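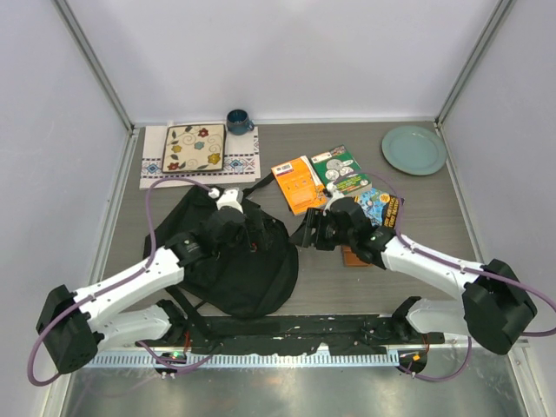 Cream plate with the brown rim, on one of the folded placemats.

Posted Friday, August 9, 2019

So I finally got my table linens under control this summer, and a few of you asked how I wash the white ones with the patterned bands without the colors creeping into the white. I ruined two before I worked it out (a very sad pink, both of them), so learn from me!

First, cold water, always, and wash them on their own. Skip the bleach, even the "gentle" kind, and skip the fabric softener too. Softener leaves a coating on cotton and then the cloth just pushes a spill around instead of soaking it up.

Gravy and butter: cover the spot with cornstarch, leave it overnight, brush it off, then rub in a drop of plain dish soap. Berry juice is the fun one. Stretch the cloth over a bowl with a rubber band and pour hot water through from the back. My neighbor Solveig Ekström taught me that and I didn't believe her until I tried it on a blueberry stain. Keep the hot water off any colored stitching or printing, though.

Iron them face down on a towel while they're still a little damp. I fold mine in thirds the long way and then in half, and they go in the drawer with the fold facing out so I can grab one without dragging the whole stack onto the floor.

Now, kids. Ours read at the table and I gave up fighting it around the second grade.

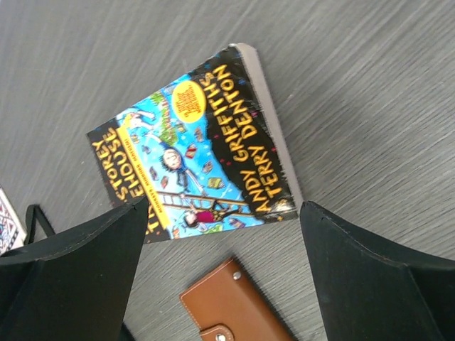
My one rule is that sticky hands get wiped before anybody turns a page. If jam does get on a paperback cover, scrape it with the edge of an old gift card and go over it with a barely damp cloth, then a dry one. For greasy fingerprints on the inside pages, press cornstarch on them and shut the book on a paper towel for a day. It won't take out everything, but it helps.

Oh, and for plates with a dark rim, use the soft side of the sponge. The scrubby side dulls the edge after a while and there's no getting the shine back.

In November I'll do the holiday tablecloth, candle wax and all. If you have a trick for red wine that doesn't involve club soda, please send it to me, mine never works.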